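휴대형 그리퍼 시연 데이터, 성공률만으로 평가해도 되는가

로봇 학습 연구에서 사람이 그리퍼를 직접 손에 들고 수집한 시연 데이터의 비중이 커지고 있다. 원격 조작에 비해 수집 단가가 낮고 장소 제약이 적다는 점은 이미 충분히 논의되었다. 필자가 문제로 보는 것은 평가 방식이다. 다수의 보고가 최종 성공률 하나로 데이터의 품질을 대신하고 있으며, 접촉이 지속되는 작업에서 이 관행은 오류를 낳는다.

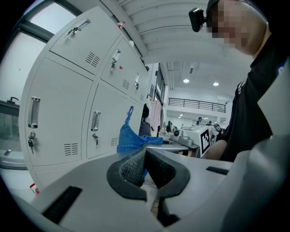
읽는 시간 3분 | 2021년 4월 14일

Priltham 과제에서 우리는 금속 사물함의 문을 천으로 닦는 작업을 대상으로 삼았다. 물체를 집어 옮기는 작업은 종료 상태가 명확하다. 닦기 작업은 그렇지 않다. 천이 면에 닿은 채 일정한 압력으로 이동했는지가 품질을 결정하는데, 종료 시점의 영상에는 그 정보가 거의 남지 않는다.

지난 12월에 정리한 1차 결과는 다음과 같다. 시연 189건으로 학습한 정책을 22회 실행했고, 평가자는 그중 20회를 성공으로 판정했다. 같은 기록을 접촉 유지 구간 기준으로 다시 채점하자 성공 횟수는 19회로 줄었다. 한 건의 차이는 작아 보인다. 그러나 탈락한 실행에서 그리퍼는 면에서 떨어진 채 정상 궤적을 그렸고, 손목 시점 영상만 본 평가자는 이를 구별하지 못했다. 표본이 작아 두 기준의 우열을 통계적으로 말할 수는 없으며, 판정 기준이 결과에 개입한다는 사실만 확인된다.

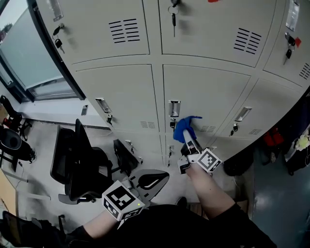
접촉 여부를 사후에 판정하려면 그리퍼의 자세가 작업면에 대해 얼마나 정확하게 복원되는지를 먼저 따져야 한다. Zaris 추적 모듈의 오차를 작업 공간 전체의 평균으로 보고하는 것은 부적절하다. 오차는 손목의 방향과 가림 정도에 따라 달라진다. 천을 문 그리퍼가 손잡이 바로 아래의 문면에 닿아 있는 자세라면, 그리퍼에 달린 큐브의 흑백 마커가 머리 시점에서 어느 각도로 보이는지가 추정의 질을 좌우한다. 따라서 오차는 접촉 구간과 이동 구간으로 나누어 제시해야 한다.

환경 구조도 무시할 수 없다. 손잡이, 자물쇠에 걸린 열쇠, 통풍구는 평면 가정을 깨뜨린다. MacLeod 방식의 평면 근사는 문 중앙부에서는 쓸 만하지만 손잡이 주변에서는 법선 추정이 흔들린다. Donilton 벤치마크가 요철 없는 평판만을 사용하는 한, 그 점수를 실제 가구 표면에 대한 성능으로 읽어서는 안 된다.

필자의 제안은 단순하다. 접촉 작업을 다루는 논문은 성공률과 함께 접촉 유지 비율, 구간별 자세 오차, 평가자가 참조한 카메라 시점을 명시해야 한다. 세 항목 모두 이미 수집된 기록에서 산출할 수 있다. 접촉 유지 비율의 임계값은 작업마다 다르게 정해야 하며, 우리 과제의 값 역시 잠정치로서 다음 실험에서 다시 조정할 예정이다.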